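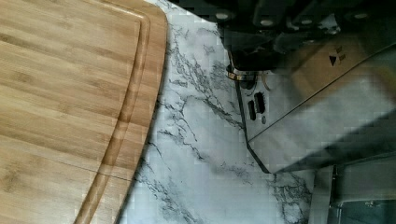

A bamboo cutting board with a juice groove near its edge, on a counter with a marble pattern.

Why Does a Cutting Board Have a Ditch in It?

I cook a lot, and I ask a lot of silly questions while I'm doing it. One night I was slicing a tomato, and the juice went running off across the board, and I thought, wait, why doesn't it end up on my socks? The answer was that long curvy dip near the edge. It has a name! It's called a juice groove, and I think it's one of the best small ideas in the whole kitchen.

Think about what's inside a tomato, or a slice of watermelon, or a roast chicken. Water, mostly, with some other tasty things mixed in. When you cut food open, you break lots of tiny little pockets that were holding that juice, and out it comes. Juice always heads downhill, even if the hill is so small you'd never notice it. On a flat board with no groove it rolls to the edge and drips onto the counter. On a board with a groove it falls into the channel and stays put (until somebody tips the board too far on the way to the sink, and yes, that has been me).

Run a clean finger along one sometime. The bottom is usually rounded, like a half-pipe for skateboards. A rounded groove is much easier to wipe out than one with sharp corners, where bits of onion like to hide.

Now, what about all those stripes?

Bamboo looks like wood and feels like wood, but the bamboo plant is a kind of grass. A giant grass! Some kinds grow taller than a house, and in warm, wet weather a few of them can grow so fast that you could mark the top in the morning and see the difference by dinner.

A bamboo stalk is hollow, like a drinking straw, so you can't just saw a big flat slab out of it the way you could with an oak tree. What do board makers do? They split the stalk into long strips, trim the strips until they're straight, and then glue lots of them together side by side and press them hard. Some strips are a bit lighter and some are a bit darker, and that's how you get the stripes. Look at the board at the top of the page again and you'll find both kinds, with long straight lines running down them.

You'll spot some small dark marks too. Those are called nodes. If you've ever seen a whole bamboo stalk, you'll remember that it has rings around it every so often, a little like knuckles on a finger. Each ring is a node. When the stalk gets cut into strips, the rings get cut up too, and each strip keeps a small piece.

My neighbor Lahcen Benjelloun used to make boards in a shop called Luscombe, and he let me try sanding one last July. It took me 2 whole afternoons and my arms were like noodles! He told me he'd made around 200 of them and still had to go slowly on the curved ones, where it's easy to rub away too much.

And the counter?

Real marble is a rock. Long, long ago it was usually limestone, and then it got squeezed and heated deep under the ground until it changed. The wiggly gray lines are called veins, and they come from other minerals that were mixed in with the pale part. Lots of counters only have a marble pattern, though. They can be made of other things and printed or colored to look that way, and from a picture it can be really tricky to tell which is which. I've guessed wrong plenty of times.

Whichever kind you've got, a board is kinder to it than a knife is. It's kinder to the knife, too! Stone is very hard, and a sharp edge goes dull quickly if you chop right on it.

Things to try at home

Ask a grown-up if you can borrow a cutting board with a groove. Put it on a towel and drip a spoonful of water in the middle, then lift one side just a tiny bit. Where does the water go? How many spoonfuls can the groove hold before it spills over?

Then go on a node hunt. Look for small dark marks on anything bamboo in your house, like a spoon, a bowl or a place mat. If you find a whole bamboo stick out in the garden, count the rings on it and write to me with your number. My best so far is a skinny old bean pole with seventeen.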